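Fitting and Removing the Sleeve on Your Glass Jar
Section 4: Everyday Use
214 shares · 2 comments

Welcome back! If you've come straight from Section 3, your jar should be washed, rinsed and ready for its sleeve. If you've skipped ahead (and plenty of us do), please pop back and read the washing notes first, as a jar straight from the cupboard often has a bit of dust or packing fluff inside, and it's far easier to get that out before the sleeve goes on.

The sleeve in your Trarus set is a soft silicone band that sits around the upper part of the glass and gives you something kinder than bare glass to hold. It's a snug fit on purpose. The first time you put it on you may think we've sent you the wrong size, but give it a little patience and it will settle into place.

Before you begin

Choose a steady table with plenty of elbow room, and have a dry tea towel within reach. Take off any rings that might catch on the silicone. The sleeve stretches nicely when it's at room temperature, so if it has been stored in a cold garage over winter, let it sit indoors for an hour or so.

Fitting the sleeve

1. Stand the jar upright on the table and dry the outside well, paying attention to the threads at the neck.

2. Hold the sleeve with the curled lip facing up. The lip is the softer, rolled edge, and you'll feel the difference straight away if you run a thumb around both ends.

3. Ease one side of the sleeve over the neck, then work your way around to the other side with your fingertips, a little at a time.

4. Slide it down until the lip is level all the way around and the lower part of the glass is still bare. You want to be able to see your fill level through that bare section.
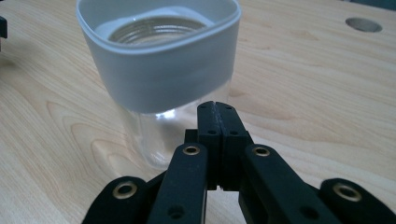 Aitana Villanueva wrote in to say that a few drops of water inside the sleeve made it slide on with hardly any pushing, and that she left it overnight before filling the jar. We've since tried it on our own jars and it works a treat. Just don't be tempted to use cooking oil or dish soap, as both leave the silicone slippery for days.

Note: A darker line or slight fold across the middle of the sleeve is normal where the material bends. Smooth it with your palm if it bothers you.

Choosing where to work

A bare tabletop is best for this job. Tablecloths slide about, and a bunched-up placemat can tip a jar when you least expect it. Clear away the mail and the fruit bowl, give the wood a wipe and run your hand over it for crumbs or grit, which can scratch the base of the glass. 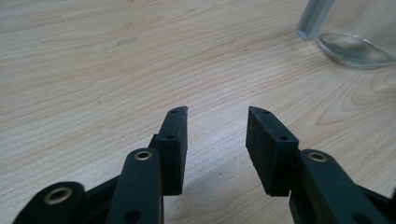 Fig. 4-2. Light wooden tabletop, clear working area.

Caution: Keep the jar well back from the edge of the table, particularly if there are little ones or a keen dog in the house.

Trying it with water

Please do a short water test before you trust the set with your favourite cordial.

1. Remove the sleeve and any handle piece, and set them to one side.

2. Pour a small amount of cool water into the glass. A splash in the bottom is plenty.

3. Leave it standing in the middle of the table while you make yourself a cup of tea, then lift it and feel underneath for damp.
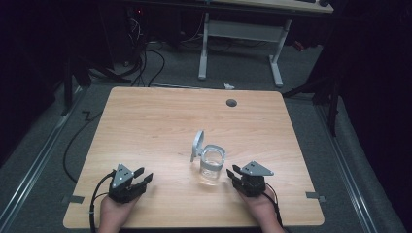
Fig. 4-3. Glass with a little water, white handle-like piece leaning at the left.

If the base and the table are both dry, tip the water out, dry everything and refit the sleeve as described earlier. If you do find damp, stop using the glass and turn to Section 7 for help with replacements.

Caution: Never pour boiling water into cold glass.

2 comments · Share this section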